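The Key to Unit Six

1.

The bus to Arkilville stopped running at the edge of town when there was ice, so she walked the last part. It was January 2022 and the road had been salted only on the hill. She had her lunch in one coat pocket and the letter from the county in the other. The letter said that the water office at Falelach would close at the end of the month, and that all paper records were to be looked over by a member of staff before they went to storage. She was the member of staff. The other two had taken jobs in Clarnemness in December.

The office was warm, at least. They had forgotten to turn the heat down when they moved the desks out. She hung her coat on the door and started with the drawers by the window, where she found bills, a box of staples, and a map of the old main from before the dam.

Her father had worked on that main. He had walked the line twice a week from the pump house to Butt, which was four houses and a feed store, and he wrote down what he saw in pencil. He wrote at the kitchen table after supper and turned the pages in on Fridays. She had never read any of them. As a child she thought they must be secret, and later she didn't think about them.

By noon she had gone through the drawers. She ate her sandwich standing up. The county had sent 24 flat cartons and a roll of tape, and she had filled two.

The cabinet was locked. She tried the key from the front desk and the key from the supply closet, and then she called the man in Clarnemness who used to have the desk next to hers. He said to look on the nail behind the fuse box. It was there, on a loop of string.
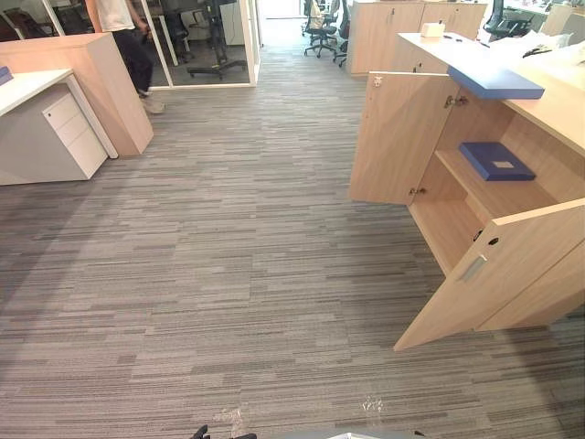 2.

She found the pages a little after three. They were in a folder with the word LINE on it and they went back further than she expected. Each sheet had the date, the weather, and then a few lines. Her father's writing was smaller than she remembered.

Most of it was what anyone would guess. Valve stiff at the creek. Fence down, told owner. Snow over boots past the second gate, turned back. Pressure at the pump house 149, and the next week 149 again, and the week after that he had just written "same."

She sat on the floor and kept reading. In a dry year he had put down the level of the creek every visit, though she didn't think he had been asked to. One spring he wrote that there was a dog at the feed store and it had followed him as far as the culvert. The next week he wrote, "Dog again." This went on until fall. Then there was a sheet that said, "No dog," and the sheet after that was about a valve.

She remembered the dog. It had been brown and it had come home with him one night in October, and her mother had said it could stay on the porch. It stayed eleven years. She had always been told that it came from a cousin.

The light was going. She got up and switched on the lamps and read for another half hour. She was looking for herself, she knew, and she felt a little foolish about it. The week she was born he had walked the line on Tuesday and again on Thursday. Tuesday it rained. Thursday he wrote, "Clear. Marker 1219 knocked over by truck, set it back up. Left early." He had not written that he left early on any other sheet she had seen.

The county letter had a list of what to keep. Maps, easements, contracts, and test results went into the cartons. Anything described as routine field notes could go in the bin for shredding, which a truck would pick up on Monday. She read the list through again to be sure.

She took out the Thursday sheet and the first one with the dog. She thought about the one that said "No dog" and took that too. Then she put all three back in their places, closed the folder, and laid it in the bottom of a carton with the easements on top. On the side of the carton she wrote FALELACH, LAND, KEEP.

It was full dark when she locked up. She hung the key on its nail first, then took it down again and left it in the cabinet door, so the people who came for the furniture wouldn't have to hunt for it.

The driver of the last bus had come past the hill after all and was waiting by the feed lot with his engine running. He asked if they were done up there. She said nearly, there was another week in it. He said his own grandfather had dug part of that ditch, over on the Butt side, and she asked him which part.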